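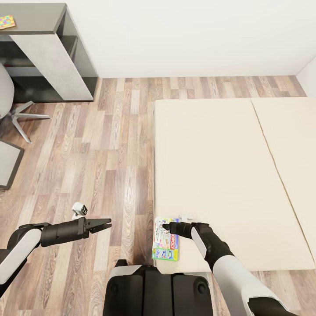
Slide 1. Start without saying hello, they'll still be finding seats. The subject is how we set up and look after one two-armed robot at Clultthorpe, which means mostly the grippers, and mostly the right one. Say early on that the room on the slide is a simulated one and that we do the set-up there before we let anyone near the real machine with a hex key. Point at the right gripper, over the board game box by the mattress. A box lying flat is a rotten thing to pick up, and I'm fond of it as a test for exactly that reason. Then point at the left one, open over bare floor, fingers apart. Leave it on screen while I do the next bit.

What "set up" means. The machine is called Saber. I didn't choose it. Set-up is 5 jobs, done in the same order every time: joint zeros, arm cameras, finger gap, grip force, stop button. People like to do the finger gap first, as it's the one with something to look at. Then they zero the joints and have to do it again. (Pause. Somebody will laugh, and it will be somebody who has done it.)

Joint zeros. Arms to the parked pose, read the offsets, write them down. On paper. The book lives on the hook by the door at Vedlow and it has tea on it. If an offset has moved since last time by more than the limit on the inside cover, stop and check the shoulder bolts before typing in a new number. Typing in a new number always works, for a day.

Arm cameras. Wipe the lens with the proper cloth, not a sleeve. Check the bracket by hand. We spent two weeks tuning the software for a reach that kept landing short, and the bracket was a quarter turn loose. I'd like to blame the supplier. The supplier sent us the right screws, and they were in the drawer.

Finger pads. This is the long bit, drink some water. We change pads every 100 hours of running. The old rule was "when they look tired", and everyone's idea of tired was different. Change both pads on a gripper together, even if one looks fine. Carkard sells them in pairs anyway and will not be talked out of it. After fitting, open and close with nothing in the fingers, then with the plastic gauge, then with a cardboard box you don't mind losing.

Grip force. Start low. Cardboard lids crush well before the motor notices anything. Show the dented one from my bag, pass it round, get it back this time.

Repair story, if there's time. Fault 1578, right elbow, Sunday evening. The manual says "contact service". It was the cable, pinched behind the forearm cover where I had put the cover back on. Mention that we now take a phone picture before the cover comes off. Don't mention how long it took.

Last slide is the checklist, one page, large type. Copies are on the chair by the exit. Questions until they want the room back.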